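Fanar Bag Handling, Fault Notes and Data Card

Hello, and thank you for opening this before opening the data. Fanar is our small collection of recordings of a two-armed robot working with black garbage bags, and this part of it covers the sessions where things went wrong. Nia Kneath and I put the card together, with a good deal of patient help from Elis Gittins, and we have tried to write down everything we wish we had known when we began.

There are 3362 clips in this release, all from teleoperated sessions. A clip is filed under "fault" when an arm stopped by itself or an operator stopped it. We kept the clips right up to the stop, dull seconds and all.

The fault that cost us the most time

We call it the taut stall. Both grippers hold a bag by its ends, pull it wide over a bucket, and the plastic stops giving. Each arm reads the pull of the other as a load it ought to fight, so the force climbs on both sides until one wrist trips its limit (or the bag tears, and then both arms jump outward, so please keep your knees well clear!).

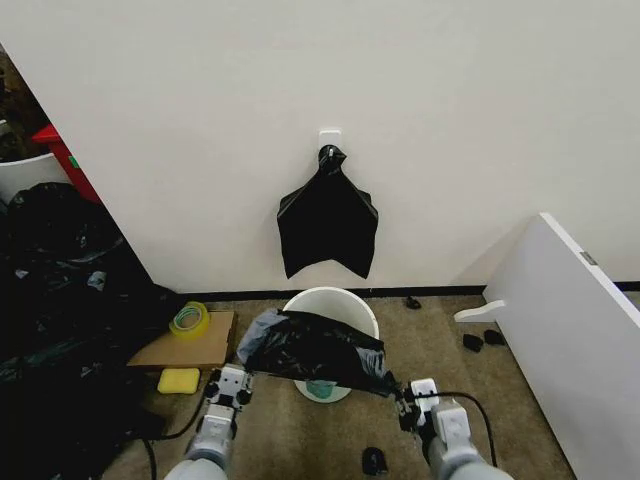
What we changed

Flor Salazar rewrote the two-arm hold so that the left arm leads and the right arm follows softly. We also lowered the pull limit from 9 newtons to 6, and stalls became a good deal rarer — though thin bags still tear now and then, and we have left those clips in with the tag "tear".

Wall hook sessions

The second group of faults comes from bags hung on an adhesive hook. Crinkled, shiny plastic is hard on the depth estimate, and the software sometimes believes the bag is farther away than it is. An arm then keeps pressing inward when it should have stopped. The danger is a gripper pinned against the wall, with folds of plastic caught in its fingers. Ifor Rosser's advice, which we pass on gladly, is to hit the stop first and open the grippers second, and never to reach in and tug at the bag while the motors are live.

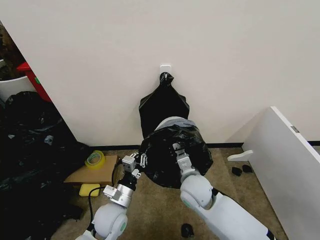

Hook session: both arms at the hanging bag, the right gripper at its bulging lower part.

Known problems with the labels

Mared Probert went through the fault tags by hand and found 5 clips marked "stall" that are plain operator stops. They are listed in the corrections file, and the original tags are untouched in case you want to compare.

Small dark parts on the carpet are sometimes picked up as scraps of bag by our segmenter, so treat the floor masks with some care. If you find anything else amiss, do write to Nia with the clip number and the tag you think it should have. We read every note, even if the answer takes a while.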